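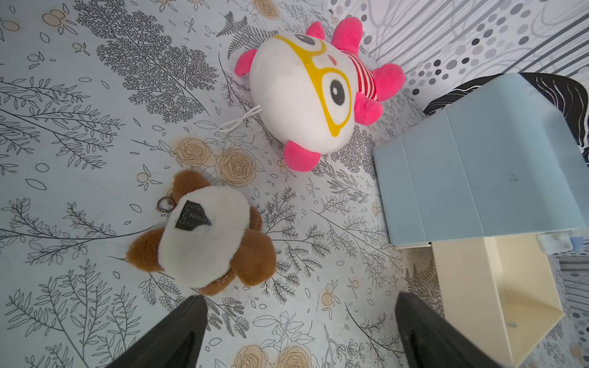 *Slide 1. Two plush toys on a flowered surface, one with a keyring clasp.*

**Lost property and what it says about a small railway**
Notes for my talk, Ginden branch meeting, 11/10/2024. Speak slowly. Drink water before the part about the umbrellas.

Good evening. My name is Kwesi Ackah, and for six years I have worked in the lost property office at Istside station. Thank you to Euan Geddes for the invitation, and for the lift from the bus.

(Leave slide 1 up while people sit down. Start when the door is closed.)

**Opening**

- Ask: who has lost something on a train? Wait for hands.
- Ask: who went to collect it? There will be fewer hands.
- Small things are what people leave most. Things that hang from a bag, things that fit in a pocket, things that a child holds for ten minutes and then forgets.

Last year we received 618 objects at Istside. Of these, 108 went back to their owners. I was ashamed of this number when I first wrote it down, and I am still not happy with it.

**How an object arrives (slide 2)**

The guard finds it, or the cleaner finds it at Tetteh, where the line ends. It goes into a grey sack with a paper label. On the label we write the train, the coach and the seat if we know it. Very often we do not know it. A label which says only "black glove, train" helps no one, and I have written such labels myself at the end of a long shift.

The sack comes to us with the first train of the morning. We open it on the counter, and each object gets a line in the book. We have a computer too, but the book is faster when the telephone is ringing.

**The words people use (slide 3 – the two lists)**

For me this is the most interesting part. I learned English at school, and then I learned it again at the counter. A man asked me for his "flask" and I looked for something for whisky. He wanted the thing he kept his tea in. A lady wanted her "grip", and it was a travelling bag. Her daughter would have said "holdall".

So the owner has one word, the finder has a second word, and I write a third word in the book. If the three words do not meet, the object stays on the shelf.

Read aloud from slide 3:

- scarf / shawl / wrap
- purse / wallet / "my little brown thing"
- keyring / charm / toy / "the thing on her bag"

Since March we ask the caller for colour first, then size, then the name of the object. Colour is not perfect (do not start on navy and black, there is no time) but people agree on it more often.

**Umbrellas**

We keep them in a milk churn from the old Gatard dairy. Few people come for them. When somebody does come, he looks at the churn for a long time and then he says that any of them will do. I have to say no. Tell the story of the wedding party here, but only the short version, without the vicar.

**How long we keep things (slide 4)**

Ninety days is the rule. After this, clothes go to the charity shop beside the station, and glasses go to the optician's collection box. Toys we wash and give to the waiting room, if they are fit for it. Keys are difficult. I have a drawer with keys from before my time, and I do not like to throw away a key.

**What you can do (slide 5)**

- Put a telephone number inside your bag and your coat.
- Ring on the same day, even if you feel foolish about it.
- If you hand something in, tell us where you were sitting.

The company asked us to reach 200 returned objects this year. I think it is possible – we were already ahead of last year by the end of summer.

**If there is time**

The false teeth. The cello which travelled to Tetteh and back 18 times before it was reported. Check with Euan whether the owner's sister is in the room.

**Questions**

Somebody will ask about umbrellas again. Leaflets are on the table by the door, please take two.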